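4 min read

Why do people quit a game in the first ten minutes?
Student project report by Kirsty Kinnear, 2/24/21

My project partner Struan Munro and I both love puzzle games, and we both give up on them constantly (sorry, developers!). So we picked Gravirton, a little browser game where you flip gravity to get a ball home, and asked 22 people from our year to play it while we kept notes.
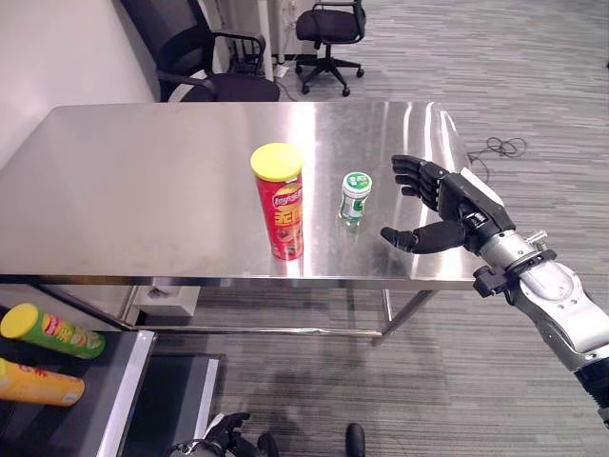
Photo: Kirsty Kinnear

We let everyone play the opening levels with no help at all, and 11 of them stopped before the end of level three. I really thought it would be the difficulty - but most of them said they just didn't know the ball could be flipped twice in one jump! The game does tell you, in tiny grey writing, while you're busy falling off something.

Struan then built a second version of the tutorial, with one big arrow and a pause.
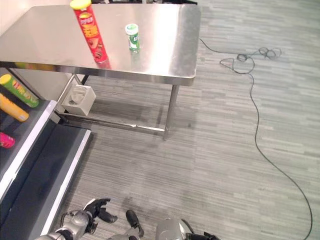

It took him most of February and 374 lines of code, and he's still cross about the arrow. When we ran it with the same number of new players, only four dropped out before level four. I'd love to try it on Sesska next, as that one has loads more text and my brother can't stand it.

We use cookies to improve your visit. Accept | Settings

© Murkumetti Student Projects | Contact | Back to top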